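Sigrún Thygesen
March

Filed under: Home & Cleaning, Storage

1. I'm finally doing the bottles. I've been decanting from big ones into small ones for years and never written down how. A few people asked after my shelf post, so I'll put it all in one thread.

2. Background for anyone new. We buy cleaner in the large size because the store in Broltano is a long drive and I only go when I need other things too. The large ones live on the bottom shelf in the laundry room. The small ones go where they get used.

3. The trouble with large bottles is weight. My mother stays with us part of the year and she can't pour from a full one without bracing it on something. A small one she can manage with one hand.

4. So the rule here is that the big bottle only comes out on decanting day. Otherwise it stays on the shelf and everybody uses the small ones.

5. Worktop is the green table. I like it for this because it's flat and one plain color, and spills show up on it. I don't do this on the kitchen counter – too much food around.

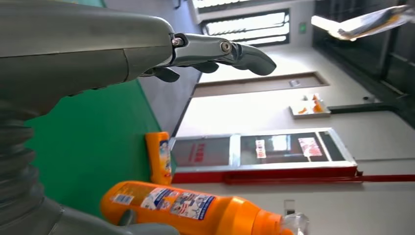
Big orange bottle lying down in front, small orange one standing near the far edge of the green table.

6. I lay the big one on its side to read the label. The print is small and wraps around, and if the bottle is standing I end up turning it and losing my place. Cap closed first, obviously. I check it twice.

7. What I look for on a label: whether it's a concentrate, what it must not be mixed with, and what surfaces to keep it off. If any of that is missing or rubbed away, I don't decant from that bottle at all. It gets used up as it is or goes to the hazardous waste drop-off.

8. Important one. A small bottle only ever gets refilled with the same product it came with. Same name, same type. I don't put cleaner in a bottle that held something else, and never in anything that held a drink. If you take one thing from this thread take that.

9. Also never top up one brand with another because they smell alike. Mikkelsen and Wullora both sell a citrus one and I have no idea what happens when they meet. I don't plan to find out.

10. Things I get out before starting: funnel, two rags, a roll of tape, a marker, rubber gloves, a tray with a lip. The tray is an old baking sheet that warped. It sits under whatever I'm pouring into.

11. The funnel is a Cumen one with a wide mouth. I had a narrow one before and it burped every time the air got trapped. If yours does that, lift it a little so there's a gap at the neck.

12. Amounts. My small bottles for the bathroom hold 600 ml. I stop 50 ml short so there's room to put the cap back on without it welling up over the threads.

13. For the hand wash sink I use a smaller one and only put in 100 ml at a time. It gets knocked over there more than anywhere else in the house, so I'd sooner lose a little.

14. Pour slow. The first part of a full bottle comes out in gulps whatever you do. I hold it with the spout at the top edge, so the air can get in over the liquid. My dad taught me that with motor oil.

15. Now the part I skipped for years and shouldn't have – looking over the plastic itself. Bottles get bumped, dragged around and stacked, and then we put something harsh back in them and forget about it.

16. I go along the seams first, then the shoulder, then the base. I'm looking for cracks, white stress lines where it's been bent, and anything stuck on. Glossy plastic is easy to check if you tilt it toward a window. A dent catches the light differently.

17. Small white flakes along an edge are worth a second look. Could be old label, could be dried product, could be the plastic. I try a damp rag with a gloved hand. If it wipes off, fine. If the surface under it feels rough, I stop using that bottle.

18. Specks of color near the end of a bottle don't worry me much. Usually a bit of printing. Same test with the rag.

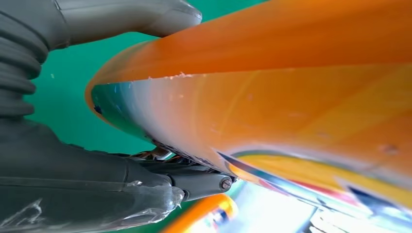 19. Labels and tape

20. If the bright stripes on a label have started to lift, I tape over the edge with clear packing tape before it gets wet again. Once water is under there it peels in a week and then you've lost the instructions.

21. I write the month on a piece of tape and stick it low on the back. Not over any text. Just the month I filled it. Anything I can't remember filling gets emptied the way the label says and the bottle is retired.

22. Caps. Rinse the threads, dry them, then close. Most of my leaks turned out to be dried product in the threads and the cap sitting a little crooked. I used to blame the bottles.

23. Leak test: close it, stand it on a dry paper towel overnight. If there's a ring in the morning, try a different cap from the same kind of bottle. If there's still a ring, out it goes.

24. Time. The whole job took me 38 minutes last time, and that was with a phone call in the middle. I do it every couple of months.

25. Somebody asked if it saves money. A bit. The large size is cheaper by volume where I shop but I haven't kept track. I do it for my mother's wrists and so there's less to haul home.

26. Somebody else asked about kids. Ours are grown, but when the nephews visit everything goes up on the high shelf, small ones included. A small bottle is easier for a child to pick up too.

27. Rags get rinsed and hung outside to dry. Funnel gets washed and goes back on its own hook in the laundry room, marked so it doesn't end up in the kitchen.

28. Next I want to sort out the shelf under the utility sink. There are three half-used sponges packs down there and a brush I don't recognize. Will post when I get to it.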